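A newspaper editor held for 325 days in Podov has been released without charge.

Gertraud Egger, who runs the weekly Midine, walked out of Burumitz prison shortly before 7am on Wednesday. She was met by her sister, two lawyers and several of the paper's reporters.

She had been detained under a public order law after Midine published a set of land records. The records showed that plots on the edge of the town of Tekleab had been sold to relatives of regional officials at well below their market value.

Prosecutors said the papers had been obtained illegally. Egger has always said they came from an open register, and that anyone could have asked for copies at the counter.

Speaking outside the prison gates, she said she was tired but in good health.

"I would like to go home, sleep, and then read everything I've missed," she said. "I was allowed one book at a time and no newspapers at all."

She added that she would be back at work before the end of November.

The interior ministry said in a short statement that the investigation had been closed "for lack of sufficient grounds". It did not say whether the equipment taken from the newspaper's office would be returned. Police removed computers, telephones and 1,694 pages of printed material when they searched the building on the day of the arrest.

Egger's lawyers said they would ask a court to order the return of all of it. They are also considering a claim for compensation, though they said such claims were rarely successful in Podov and could take years.

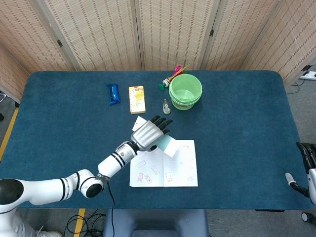 A robotic hand holds a card over an open notebook.

Midine kept publishing while its editor was in custody, but with difficulty. Its printer ended their contract a week after the arrest, and the paper had to be produced across the border and brought in by van. Two issues were held at customs and never reached the shops.

Sales fell at first and then recovered. The paper now has 2,252 paying subscribers, more than it had before the case began. Many of the new ones live abroad.

Outside the capital the case drew little attention until the spring, when 400 people marched through Tekleab calling for Egger's release. Some of them lived next to the plots named in the records. The march passed off peacefully, although the organisers were later fined for blocking a road.

The land sales themselves have not been cancelled. A regional audit was announced in the summer, but no findings have been made public. One of the officials named by the paper has since left his post, citing family reasons. He denies doing anything wrong.

Journalists' groups in the country welcomed the release but said the law used to hold Egger should be repealed. It allows a suspect to be kept in custody for up to a year while evidence is gathered, and the decision to extend detention is made by a prosecutor — no judge is involved.

Opposition members of parliament have put forward a bill that would cut the limit to 60 days. The government has said it will not support it.

A second Midine employee, a photographer who was questioned at the time of the arrest, is still banned from leaving the country. His lawyer said an appeal against the ban would be heard next month.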